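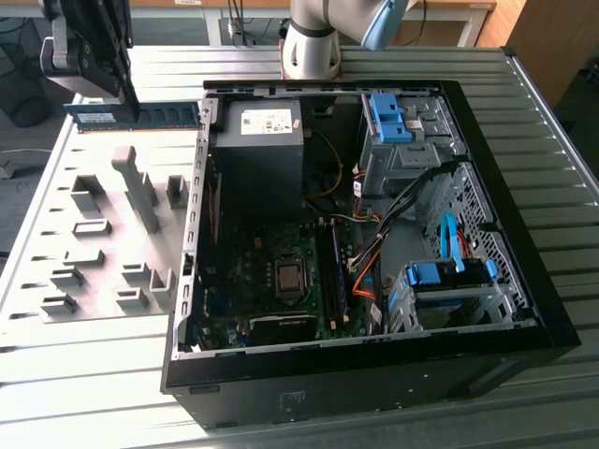 Fig. 2. Desktop tower on its side, side panel off, with a blue memory module held over the case.

Last updated: August 31, 2018

Setting up live score alerts in Stekine

Stekine sends league scores to your phone. The box promises "instant" goals. Treat that word with some suspicion: in our own checks at Pumov, the slowest alert arrived 53 seconds after the ball went in, long enough to hear the neighbours cheer first.

1. Open Stekine and choose Competitions. Tick only the leagues you follow. The "Everything" setting is switched on when you install, and it can send 100 alerts on a busy afternoon.

2. Choose Clubs and pick up to 40. If your club has gone up or down over the summer, look under its old division as well. The lists are meant to be put right before the first match. Some are still wrong in September.

3. Under Source, choose Trirnosent or Rashidi. Trirnosent is usually quicker with goals. Rashidi is slower but makes fewer mistakes with scorers' names. We would not trust either on own goals.

4. Set Delay to 0 if you only want scores. If you watch on a stream, raise it until alerts stop arriving before the picture does.

5. Press Save, then Send test. A test alert shows that your phone can receive messages. It says very little about how the service copes when ten matches kick off together.

Note: The "Title chances" figure is worked out from past results. It takes no account of injuries, bans or a new manager. You can hide it under Display.

Caution: Do not use alerts to settle a bet. A goal may be ruled out after the message has gone, and the correction does not always make a sound. Check the final score in Results.

If alerts stop at half-time, close Stekine fully and repeat steps 3 and 5.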